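The Gripper That Wouldn't Let Go

On Jan 10, 2023, a hand-held gripper at Skeleo closed on Mudassar Jadoon's left thumb and declined, for the better part of a minute, to give it back. The thumb recovered. The paperwork is still limping.

Skeleo's operators spend their shifts picking things up and putting them down again, a gripper in each fist, so that a robot may one day do it instead. By that morning Jadoon had logged 439 such recordings on the Bikmont project. He describes the work as "like eating peas with barbecue tongs, for wages."
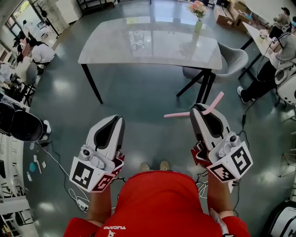
The fault was a return spring. The supplier, Becerra, had rated it for 4,000 squeezes, a figure that sounded generous until someone in the Pusance office did the arithmetic and found the left-hand unit was well past it. The right-hand one, younger by a few weeks, had managed 1,833 and was in splendid health.

What bothered Jadoon was less the pinch than the software, which marked the episode as a successful grasp. It sat in the training set until February, labelled and approved, teaching a future machine the correct way to hold a man's thumb.

The springs are now swapped at half their rated life, and there's a release tab on each handle, coloured a cheerful orange in the drawings. Jadoon has asked for his recording back — he'd like it as a ringtone, yelp and all. Legal is considering the request.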